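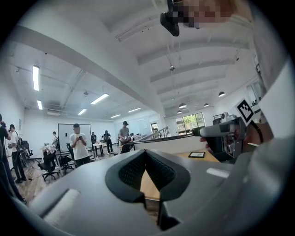
Call for Participants: Household Water Hardness and Appliance Scale Study

Sitompul Water Research is recruiting households in Vadindale and the surrounding district for a study of mineral scale in domestic hot water systems. Enrollment is open from January 2023 and closes when all places are filled. Participation lasts 3 months per household, with an optional follow-up visit in July.

Background

The Vadindale supply is drawn from two sources. The northern part of the town receives water from the Clisach reservoir, which is soft. The southern part receives groundwater from the Urton well field, which is hard to very hard depending on the season. Between the two lies a blending zone where the proportion of each source changes with demand, sometimes within a single day.

Scale formation is well understood under laboratory conditions. It is less well described in ordinary homes, where water temperature, draw pattern, pipe material and the age of the heater all vary at once. Customers in the blending zone also report problems that do not match the average hardness figure for their street: kettles that scale quickly in one house and slowly in the next, shower heads that block every few weeks, and dishwashers that leave a film at the manufacturer's recommended salt setting.

The study will compare scale deposits collected in the home with hardness readings taken at the tap over the same period. The results will be used to revise the hardness map of the district and to prepare guidance on softener settings for homes in the blending zone.

The service area contains 2,837 metered residential connections. We intend to enroll 535 of them, divided among the three supply zones. Places in the blending zone will be given priority if applications exceed the number available.

Who can take part

One adult per household acts as the named participant. To be eligible, the household must meet the following conditions:

The home is connected to the public supply and is not served by a private well.
The named participant is 18 or older and expects to live at the address for the full study period.
Hot water is heated on the premises, by a tank or tankless unit, using gas or electricity.
The kitchen has a cold tap supplied directly from the incoming main.
The household is willing to use the study kettle as its only kettle during the study period.

Renters are welcome. Written permission from the landlord is needed only if the household chooses the optional water heater inspection described below.

Homes with a water softener may apply. The softener must have been installed before the start of participation, and its settings should not be changed without telling the study office. Homes with a phosphate dosing unit, a magnetic conditioner or an electronic descaler may also apply, but should state the type on the application form. These homes will be analyzed separately.

The following are excluded: homes undergoing plumbing renovation, homes left vacant for more than two consecutive weeks during the study period, and apartments supplied from a shared rooftop tank.

What participation involves

Starting visit. A field technician visits the home for up to 75 minutes. The technician records the pipe material at the point of entry, the make and age of the heater, and the set temperature. A first sample is drawn from the kitchen cold tap and a second from the nearest hot tap. The study kettle and a sampling kit are left with the household.

Weekly sample. The participant fills one bottle from the kitchen cold tap each week, first thing in the morning, before any other water has been used. Run the tap for two minutes, rinse the bottle twice with the same water, fill it to the shoulder and close it. Write the date and time on the label in pencil. Ink runs when the bottle is chilled. Bottles are kept in the refrigerator, not the freezer, until collection.

Strip reading. On the same morning, the participant dips one test strip in a separate cup of water, waits for the time stated on the packet and enters the matching color number on the log sheet. If the color falls between two numbers, enter the lower one and tick the box marked "between."

Use log. The log sheet has one line per day for the number of times the kettle was boiled. An honest estimate is acceptable. Blank lines are preferred to guesses made several days later.

Scale coupon. A small stainless steel plate hangs inside the study kettle from a hook at the spout. Do not remove, wipe or descale it. If it comes loose, leave it in the kettle and call the office. A loose coupon is still usable provided it has not been scrubbed.

Collection. A courier collects the bottles and log sheets every fourth week. Bottles may be left outside the front door in the insulated bag supplied, unless overnight temperatures below freezing are forecast.

Closing visit. The technician returns to take final tap samples and to collect the kettle, the coupon and any unused materials. This visit takes up to 40 minutes.

Optional water heater inspection

A subgroup of 74 households will be offered an inspection of the heater. For tank units, the technician drains a measured volume from the bottom valve and filters out the sediment. For tankless units, the inlet screen is removed, photographed and refitted. The hot water supply is interrupted for up to two hours. The work is carried out by a licensed plumber, and the unit is checked for leaks before the plumber leaves.

Tank units with a seized or corroded drain valve will not be inspected. The decision is made on site by the plumber. The household's place in the main study is unaffected.

Payment

Participants receive a $90 prepaid card after the closing visit. Those who take part in the heater inspection receive a further $45. A household that withdraws after the halfway point receives $40 for the part completed. No payment is made for withdrawal before that point, but the sampling kit may be kept.

There is no charge for any visit, test or material. Each household also receives a written report of its own results, with a recommended softener setting where one applies. Reports are sent within ten weeks of the closing visit.

Limits of the study

The samples are tested for hardness, alkalinity, pH, conductivity, iron and manganese. They are not tested for bacteria, lead, pesticides or any other matter of health. The report is not a certificate of water quality and should not be used as one in a property sale. Participants with a concern about the safety of their water should contact their supplier.

The study office does not sell, install or recommend any brand of softener or filter. Anyone who calls at the door offering a product in connection with this study is not acting for us. Field technicians carry a photo card, and the card number can be confirmed by telephone before the door is opened.

Data and privacy

Addresses are needed to assign each household to a supply zone. They are stored separately from the results and are deleted one year after the final report is issued. The published hardness map will show values by block, with no block containing fewer than eight homes. Photographs taken at visits are limited to pipework, fittings, appliances and their rating plates.

A participant may withdraw at any time without giving a reason. On request, results already collected will be removed, provided the request arrives before the data set is closed for analysis.

How to apply

Application forms are available from the study office and from the front desk of the Vadindale public library. Please supply the following:

Name, street address and daytime telephone number of the participant
Type of home and number of residents
Type of water heater and year of installation, if known
Type of softener or conditioner, if any, with its current setting
Any dates on which the home will be empty
Whether the household wishes to be considered for the heater inspection

The heater's rating plate is usually on the side of the casing, near the controls. If it cannot be read, write "unknown" and the technician will identify the unit at the starting visit.

Forms are reviewed in the order received. Applicants are told the outcome by letter within three weeks. Those not offered a place may ask to be put on the reserve list, which is used to replace households that withdraw in the first month.

Questions about eligibility, scheduling and payment should be directed to Haziq Siregar, field coordinator. Questions about test methods or the use of results should be directed to Kartini Wijaya, principal investigator. Both can be reached through the study office. Messages left after 4 p.m. are answered the next working day.

Printed forms may be returned by mail or placed in the drop box at the office entrance — please do not leave water samples in the box.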